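Re: [flukik-users] Hands vs. parallel jaws on the peg board

> Has anyone on the list run the peg board with multi-fingered
> hands on both arms? We only have parallel-jaw numbers and
> want to know if the Liang controller copes with the narrow
> parts.

Yes, at Trornelden. Two arms, a multi-fingered hand on each, white board with blue pieces on a dark table:

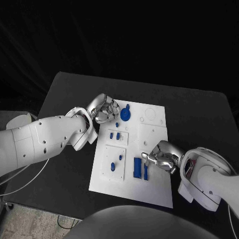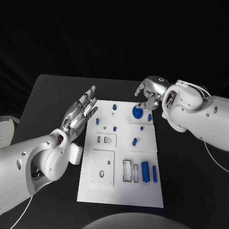 Furkimby bench, Trornelden

We ran 400 insertions with the hands, 361 seated. Controller was Liang with the stock gains, commands sent through Flukik.

The large round piece is easy. Thumb and index finger are enough and the controller finds the hole without a search move. The narrow rectangular piece accounts for most of the misses. It rotates between the fingertips on contact, and the wrist torque estimate picks this up too late to correct.

We tried 4 grasp presets. The two-finger pinch with the remaining fingers curled was best on the small pegs. Extended fingers blocked the head camera's view of the hole.

Parallel jaws are still faster per part in our setup, mostly from shorter closing time. I don't have a fair comparison on seating rate yet, as the jaw runs used older gains.

Logs are in the Furkimby share under September. Which firmware are your jaws on?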